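Plerkent – Apoio ao cliente
Assunto: caudal fraco no lado quente, torneira de lavatório Skurden de três peças
Estado: resolvido
Aberto em: 14 de abril de 2022

Bom dia,

Escrevo a respeito de uma torneira Skurden de três peças, com bica separada e dois manípulos, que foi montada na nossa casa de banho em julho passado. O português não é a minha língua materna e peço desculpa se alguma palavra técnica não está certa.

O problema é o seguinte. Do lado frio a água sai com força normal. Do lado quente sai bem no primeiro momento e depois diminui, até ficar um fio fino. Se eu fecho o manípulo e espero um pouco, acontece outra vez o mesmo. No duche, que está ligado ao mesmo esquentador Irkell, não noto nenhuma diferença.

O que eu já experimentei:

Desenroscar o filtro da ponta da bica e deixar em vinagre durante 30 minutos. Tinha um pouco de calcário. Montei de novo, sem mudança.
Abrir até ao fim as duas válvulas de esquadria debaixo do lavatório. A da água quente estava aberta só até metade. Melhorou um pouco no primeiro dia, depois voltou ao mesmo.
Medir a temperatura na bica, com o manípulo quente todo aberto: 38 graus. No duche a água chega mais quente, mas não anotei o valor.
Verificar se os tubos flexíveis estão dobrados. O da direita faz uma curva apertada atrás do sifão – não sei se isto é suficiente para explicar.

Ainda não desmontei os castelos. O manual fala de uma chave especial e eu não a encontrei na caixa. A loja Lytvynenko, onde comprámos, disse que o assunto é com o fabricante.
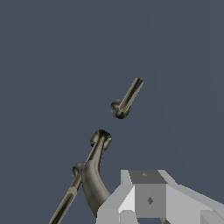
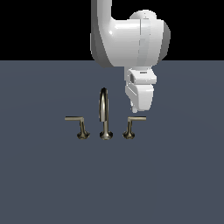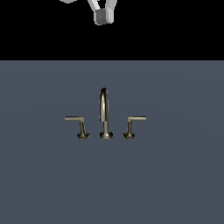
Na terceira imagem vê-se um conjunto de três peças.

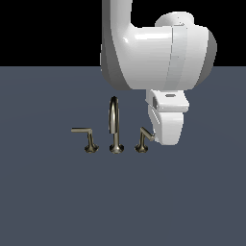
Plerkent: Bom dia e obrigado pelos testes. Um caudal que começa bem e depois cai costuma vir da anilha do castelo, que dilata com o calor e tapa a passagem. Não é preciso chave especial nesta série, serve uma chave de caixa comum. Feche a válvula de esquadria do lado quente, retire o manípulo, desaperte o castelo e veja se a anilha de borracha está inchada ou deformada. Aproveite para endireitar o flexível da direita.

Cliente, no mesmo dia:
Obrigado pela resposta rápida. Desmontei o castelo do lado quente. A anilha está mais grossa de um lado e a borracha parece mole. A do lado frio está lisa. Posso encomendar só a anilha, ou é preciso o castelo completo?

Plerkent: Enviamos o castelo completo, ao abrigo da garantia. O prazo de entrega é de quatro dias úteis. Antes de montar, abra um instante a água para um balde, com o flexível solto, para sair alguma areia que esteja no tubo.

Cliente, última mensagem:
A peça chegou e está montada. Saiu alguma areia para o balde, como escreveram. O lado quente corre agora com a mesma força do frio, também depois de vários minutos. Mudei o flexível por um mais curto e já não toca no sifão. Podem fechar o pedido. Fico só com uma pergunta: devo devolver o castelo antigo ou posso deitá-lo fora?

Plerkent: Pode deitar fora. Pedido fechado.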